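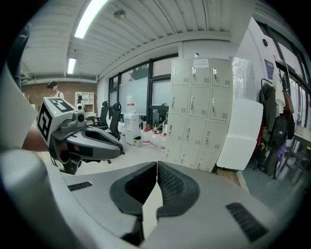
Retgate changing room reopens with lockers and new lights

The changing and storage room at the Retgate sports hall in Gusbridge is back in use after being closed for most of the winter. Members were let in again on Tuesday evening, an hour before the first badminton session.

The room had been shut after water got in behind the old cupboards along one wall. Those cupboards have gone, and lockers now take their place. White open shelving has been put up for bags, shoes and anything too bulky to go in a locker. The red brick wall at the far end was cleaned and left bare, although an early plan had been to plaster it.

The white ribbed ceiling panels have been kept. They were washed down and refixed where they had worked loose, and the fluorescent lights beneath them were rewired. The hall had looked at replacing the whole ceiling but decided the money was better spent on the drains outside, which had caused the trouble in the first place.

Fitting out was done by Cunha, a joinery firm based in the town, and the electrical work by Zado. Both firms worked mainly in the mornings so that the main hall could stay open for classes. The job took 12 weeks, two more than planned, after a delivery of locker doors arrived with the wrong hinges and had to be sent back.

Users will need their own padlock. Lockers are for use during a visit only and will be checked at closing time. Anything left inside overnight will be taken to the front desk and held for a month. The open shelves are not supervised, and the hall asks that phones, keys and purses are not left on them.

Hall membership stands at 541, the highest since the building was taken over from the council. Numbers at the weekday evening classes have been rising since the autumn, and the lack of storage was the most common complaint in the last members' survey. While the room was closed, bags were kept along the side of the court, which meant one of the badminton nets could not be used.

Clubs that store kit at the hall are being asked to bring it back in stages. The table tennis and junior football groups can return theirs straight away. Other clubs should speak to the front desk first so that shelf space can be set aside. Large boxes should be marked with the name of the club and a contact number.

Work on the drains is finished, but the path at the side of the building is still fenced off while the surface is relaid. Until that is done, the room can only be reached through the main entrance. The side door remains available as a fire exit.

The next job on the list is the shower block, where the hall hopes to replace the floor in the summer. It has raised around 900 pounds towards the work so far, including 600 from a quiz night in March. Opening hours are unchanged.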